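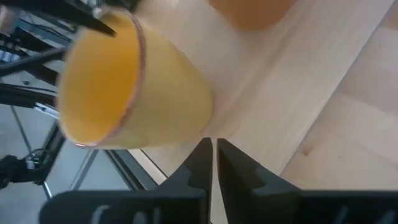 Yellow plastic cup on a pale wooden tabletop.

Call for Participants: Everyday Tableware Handling Study

Mindetti Centre for Household Research invites expressions of interest from adults who wish to take part in a study of how people sort, stack and put away light plastic tableware at home. The study is led by Liudmyla Hnatiuk, with sessions coordinated by Ivan Bondarchuk, and is carried out in partnership with Dasari, a supplier of kitchen storage to community halls and child care centres.

Background

Plastic cups are among the most frequently handled items in family kitchens, after-school programs and seniors' residences. They are picked up, nested, knocked over and returned to the shelf many times a day, yet guidance on how they should be stored is largely based on glass and ceramic ware. The Centre wishes to learn which cup shapes and colours people find easiest to tell apart, how they prefer to stack them, and where they choose to keep them when shelf space is limited. The findings will be used to prepare a plain-language storage guide for shared kitchens.

What participation involves

Each participant attends one session at the Centre. On arrival, participants will be given an information sheet and a consent form, and will have time to read both and ask questions. They will then be seated at a table and asked to complete a series of short tasks with plastic cups and other light tableware. Tasks include sorting items by colour, nesting cups of different sizes, setting places for a small group and clearing the table into a cupboard or bin of the participant's choosing.

Tasks are not timed, and there is no correct method. Participants are asked to work as they would in their own kitchen. A rest break is provided at the midpoint of the session, and further breaks may be taken on request. The session closes with a written questionnaire on storage habits at home. Staff can read the questions aloud for those who prefer it.

No food is prepared or served as part of the tasks. Water, tea and coffee are available in the waiting area.

Who may apply

Applicants must:
be 18 years of age or older;
live in a household where plastic cups or tumblers are in regular use;
be able to lift and carry light objects with one or both hands;
be comfortable following spoken or written instructions in English.

Applications are welcome from left-handed and right-handed persons, from persons who wear glasses or have a colour vision deficiency, and from persons with arthritis or reduced grip strength. The Centre particularly wishes to hear from people who look after a shared kitchen, whether paid or unpaid. Employees of Mindetti and Dasari, and members of their immediate families, are not eligible.

The Centre is seeking more than 400 participants. Sessions will be offered through August, in the morning and the late afternoon.

Honorarium and expenses

Participants receive an honorarium of $54 at the end of the session. The honorarium is paid in full to any person who begins a session, including those who choose to stop early. Public transit fares are reimbursed on presentation of a receipt or ticket. Parking is free of charge behind the building; a permit for the dashboard is issued at reception.

Location and access

Sessions take place in Room 1015, Cheon Building. The room is reached by elevator from the main lobby. Table height can be adjusted, and seating with or without armrests is available. An accessible washroom is located on the same floor. Support persons and service animals are welcome. Applicants who require other arrangements are asked to note them on the application form.

Privacy

Participation is voluntary, and consent may be withdrawn at any time before or during the session. Responses are stored under a participant number, separately from names and contact details. Participants may ask for their responses to be removed up to 30 days after their session. Individual responses will not be shared with Dasari, which will receive summary results only.

How to apply

Application forms are available at the Centre's reception desk and at the Trikanmont Community Library. Completed forms may be returned in person at either location or by mail to the attention of Ivan Bondarchuk, Mindetti Centre for Household Research, Cheon Building. Applicants should indicate their preferred time of day and a telephone number at which they can be reached.

Eligible applicants will be contacted by telephone to arrange a session. Those who cannot be placed immediately may ask to remain on the waiting list. Questions about the conduct of the study should be directed in writing to Liudmyla Hnatiuk at the same address.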